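Grumberg Toy Library and Family Lending Scheme
Progress report to the Vermeulen Fund
Second period of the grant, to the end of April

Summary
The scheme has met its main lending target for the period and has opened the second lending point at Drunonen. Work on the shared catalogue is behind the agreed timetable. Spending is within budget, and no change to the total grant is requested.

Lending
Families borrowed 3,806 items during the period across both lending points. Board games and wooden puzzles remain the most requested, followed by construction sets and dressing-up clothes. Demand for items suited to children under two has grown faster than expected, and the stock in this group is often fully out on loan by mid-morning on opening days.

Membership now stands at 365 households. Of these, 179 joined through the Drunonen lending point, which serves the villages to the north of the river. A number of these families previously travelled to Grumberg by bus and have moved their membership to the nearer site.

Drunonen lending point
The room was handed over in good order, although the shelving arrived later than planned and the opening was put back as a result. Opening hours are at present limited to two mornings and one late afternoon. Members have asked for a later closing time, and we propose to test a 6.30 pm close during the next period within the existing staffing budget.

Condition of stock
All returned items are checked and cleaned before they go back on the shelf. Some 10 per cent of returns had a part missing, most often from games and small construction sets. Missing pieces are now recorded on a card kept with the item, and families are asked to look at home before a charge is considered. Charges were made in very few cases.

Catalogue
The shared catalogue, supplied by Zureck, was due to be in use at both sites by the start of the period. The Grumberg records have been moved across. The Drunonen records have not, owing to differences in the way items were numbered – these are being corrected by hand. Until the work is finished, each site keeps its own list, and reservations between sites are made by telephone.

Finance
Staff costs and rent are in line with the forecast. Spending on new stock is slightly under, and we ask the Fund's agreement to carry the balance forward for items for the youngest age group. A full statement of accounts is supplied separately.

Next period
We expect to complete the catalogue, begin the later closing time at Drunonen and carry out the yearly survey of members. Findings from the survey will be included in the next report.
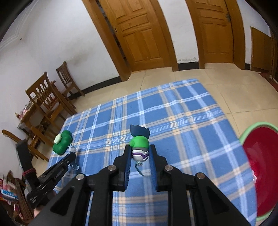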